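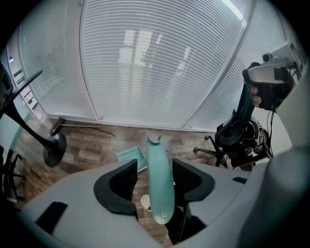 **Move-out deduction for wood floors, is this normal?**
Kamside Renters Board > Deposits and Move-Out

**plumtree_4b**

We moved out of a two-bedroom in Kamside in July. Management is Jedovent. The deposit was $2,000 and they are keeping $1,000 of it for "hardwood restoration, living area." The letter says there are scratches in the traffic path between the front door and the kitchen.

There are scratches, I'm not going to argue that. They are the fine kind you only see when the sun comes in low. No gouges, no water marks, no pet damage. We lived there six years. I swept most days, mopped with a damp mop, and had felt pads on every chair.

The letter says I have 14 days to dispute in writing. Has anyone gotten Jedovent to back down on floors?

---

**gus_on_marsh**

Yes. Fine scratches in a walkway after six years are normal wear. Ask for three things in writing:

1. The itemized invoice from whoever did the work
2. The date the floor was last refinished
3. Their move-in inspection sheet for your unit

They sent me a quote at first. I asked for the invoice and they dropped the floor charge a week later. They kept the cleaning fee, which I let go.

---

**dottielane**

I'd be careful about assuming it's normal wear. I rent out the lower half of my house, so I see it from the other side. A floor with a good finish should not show a path after six years if it's kept clean. What does that is grit. People wear shoes inside and sweep once a week, and it works like sandpaper.

I'm not saying that's you. But "I swept" doesn't settle it.

---

**plumtree_4b**

Shoes off at the door the whole time. We had a mat outside and another one inside.

---

**hollowoak**

Sweeping can be part of the problem too. A stiff broom drags the grit across the boards before it gets to the pan. Then the pan itself, if it's hard plastic with no rubber edge, gets shoved along the floor with sand under it. I refinish floors part time and I can often tell where people do their sweeping up. There's a patch of short scratches all in one direction, usually near the trash can.
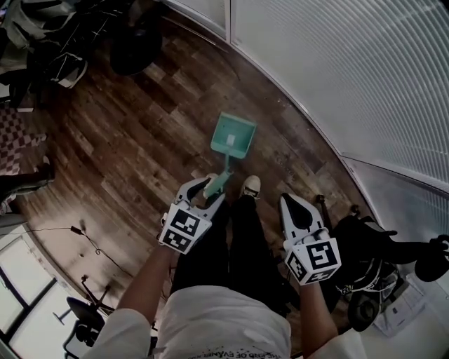 Soft bristles or a dust mop are better for daily use. Use a vacuum with the brush roll turned off once a week. If you do use a pan, set it down and leave it there, sweep into it, then lift it straight up. Don't chase the last line of dust by pulling the pan backward across the floor. Wipe that line up with a damp cloth.

Still, none of this is tenant damage in my opinion. It's what floors look like when people live on them. A screen and recoat would take care of it, and that's a much smaller job than "restoration."

---

**gus_on_marsh**

That last part is worth putting in the letter. Ask them what "restoration" means. If they sanded the whole floor to bare wood over surface scratches, that was their choice.

---

**dottielane**

I disagree about the broom. I've used a regular corn broom on oak for 11 years and the floor is fine. What matters is the finish. Mine has three coats of Okard satin on it. Cheap finish scratches if you look at it wrong, and a lot of rentals have cheap finish.

---

**hollowoak**

Corn brooms are softer than people give them credit for once they're broken in. I was talking about the stiff synthetic ones. And yes, finish matters more than anything, but the tenant doesn't get to pick it.

I've never liked Okard on high-traffic floors, by the way. It looks great and it's easy to put down, but I find it soft. We can agree to disagree.

---

**dottielane**

We'll have to.

---

**nightbus_rita**

Does anyone have a vacuum they like for wood floors? I have a Marar stick vacuum and the wheels leave gray lines. I thought they were scratches and nearly had a heart attack, but they came off with a wet rag.

---

**hollowoak**

Check the wheels for embedded grit. Pick it out with a toothpick. If they still leave marks, put a strip of felt tape around each one. It wears off and you have to redo it every couple of months.

---

**gus_on_marsh**

Can we keep this on the deposit question? There's a cleaning section.

OP, do you have move-in photos?

---

**plumtree_4b**

A few. The living room ones are mostly of the walls and windows, but two show the floor by the front door, and it was already dull there when we moved in. I didn't write it down on the inspection sheet. I know I should have.

I also found the original listing saved in my email. It says "original hardwood floors." It says nothing about them being refinished.

---

**gus_on_marsh**

Send both photos and the listing. If the floor wasn't refinished before you moved in, then the finish was older than six years and they can't charge you as if it was new.

---

**dottielane**

I'll agree with that. I would never bill somebody full price on an old finish. I'd also offer them a number you could live with. They may take it just to close the file.

---

**nightbus_rita**

Don't offer a number in the first letter. Make them answer the invoice question first.

---

**plumtree_4b**

Letter went out this morning, certified mail, with a copy by email. I asked for the invoice, the last refinish date and the inspection sheet. I attached the photos and the listing and didn't offer a number. I'll post when I get a reply.

---

**hollowoak**

If they send an invoice, post the line items with the names blacked out. I can tell you if the work matches the price.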